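Keeping paper records dry: Coralie Nepia on small archives

Posted 3/26/25

Coralie Nepia has run the records service at Fekbridge for most of her working life, and her first piece of advice to anyone with a room full of old files is to leave the boxes closed.

"People open everything on the first morning and lose the original order," she says. "The order is evidence. If the rates ledgers were stored with the drainage maps, somebody had a reason, and I want to know it before I move them."

The Fekbridge holdings begin in 1969, when two shire offices merged and their paperwork was put in one basement. Most of it is typed correspondence, carbon copies and bound minutes. The carbon copies are the weak point. The paper is thin and acidic, and it browns from the edges in.

Nepia's main concern is humidity. She would sooner have a room that is slightly too warm and stays that way than one that is cooled during office hours and left to drift overnight.

"It's the cycling that does the damage," she says. "Paper takes up water and gives it off again, and the fibres move each time. Bindings go first. The boards warp and the spine splits along the joint."

She uses Gromik loggers, one at floor level and one on the top shelf, and reads them herself. The floor reading is nearly always the higher one. For that reason the bottom shelf is kept empty in every bay, although it costs her a good deal of storage.

On enclosures she is less strict than her colleague Corey Wihongi, who wants every folder replaced with buffered stock. Nepia replaces a folder when it is torn, stained or rusting at the fastener. Metal clips come out in all cases. She slides a strip of polyester under the clip before lifting it, so that the leg does not drag across the page.

"Corey's way is better if you have the money," she says. "I have a box of Ruppert folders and it has to last until July."

Disposal takes up more of her week than visitors expect. Duplicates and blank forms are listed, signed for by two people and only then thrown out. Nothing goes in a bin in the sorting room before the list is signed, and the bins are checked at the end of the day. 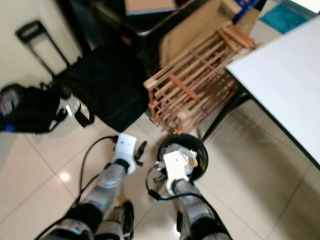
Scanning and access

Nepia scans on request and does not plan to digitise the full collection. A reader asks for a file, the file is scanned once, and the copy is catalogued in Skalico under the same reference as the original.

"After a few years you've scanned what people use," she says. "The rest is fine in its box."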